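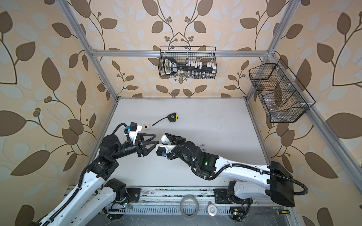
Two robot arms and a wall of brown leaves.

I've been carrying the Brandska pocket guide to Koltenholm in my coat for a whole week of walking, and it came home with a bent spine, a coffee ring on the back and half the corners turned down. So I guess you could say I used it! This is the new edition, out October 2018, and it's the first one written by Hadiza Isah. I had the old one on my last trip and mostly used it to prop up a wobbly table.

It runs 231 pages and still fits in a jacket pocket, thanks to thin paper that shows a little of the next page through it. I got used to that. The type is small, though, and if you read with glasses at home you'll want them on the street too. My husband gave up and had me read everything out loud to him on the tram, which he seemed to enjoy more than the other passengers did.

What I liked right away is that the book goes by neighborhood. You open it to the part of town you're standing in, and the museums, lunch spots, churches and late-night bakeries are all in one place. The old edition had all the museums in one chapter and all the food in another, so you were always flipping back and forth in the wind.

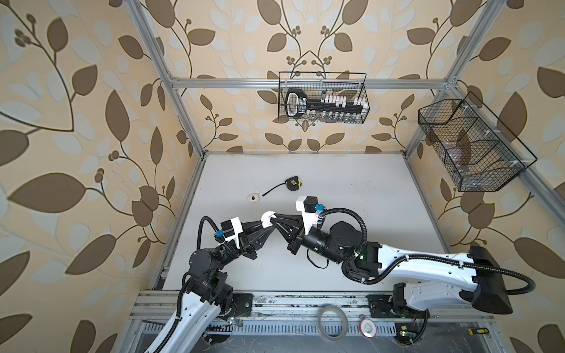

Robot arms above a white tabletop.

The Dristhorpe chapter is the best thing in it, and I'd have skipped that neighborhood completely if I'd gone by the tourist office leaflet. It's across the river, kind of plain when you first get off the bus, and then you turn down behind the market hall and there are fabric shops and tea rooms and a tiny cinema with a balcony. Isah writes about the families who opened these places like she's eaten at all their tables (I bet she has). She sent us to Ekwueme, a Nigerian place up a flight of stairs with the menu on the wall, and I had a pepper soup there that made my eyes water in the nicest way. We went back the next night. I had the same soup.

There are 58 restaurants in the book all together, and the ones we tried were open and were more or less what she said they'd be. Prices ran a bit higher than printed. One cafe near the cathedral gets a glowing write-up for its cakes, and I thought the cakes were dry and the waiter was grumpy, but maybe we caught them on a bad afternoon.

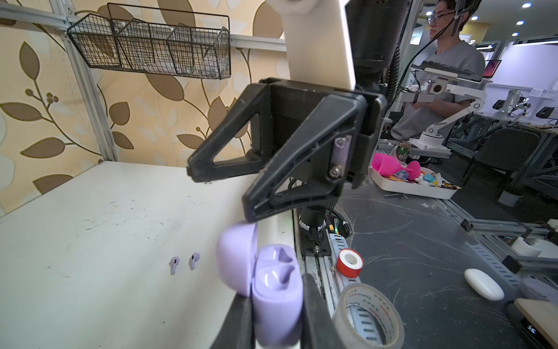
Open earbud case in pale purple.

Now for the maps. You get two, one folded into the front cover and one into the back, and they're printed in a soft gray and green that looks lovely at the kitchen table and is really hard to read under a streetlight. The tram lines are drawn so thin I kept taking them for streets. We walked a long way down the number 4 line looking for a bookshop that was one block over! Please, Brandska, make them darker next time.

The walking routes are good but the times are for somebody with longer legs than me. The harbor loop is listed at 60 minutes, and we took most of a morning, although we did stop for fish rolls and then again for the little boat museum.
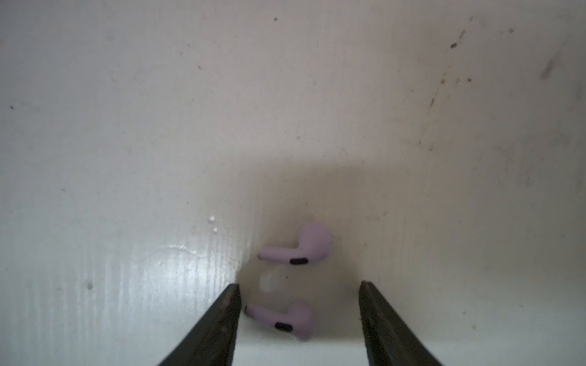
I do wish there were more on getting around with a stroller or a wheelchair, since there are stairs all over the old town and the book only mentions them when they're pretty. My sister is thinking of going with her twins and I couldn't find much in here to tell her. The index could be longer too. I looked for the public pool under P, S and B and finally found it by accident, in a paragraph about a park.

Would I buy it again? Yes, and I'd pick up a separate map at the train station on the way in. If you've only got one afternoon in Koltenholm it's more book than you need. For three days or longer, get it, and start with Dristhorpe while your feet are still fresh. Four stars from me.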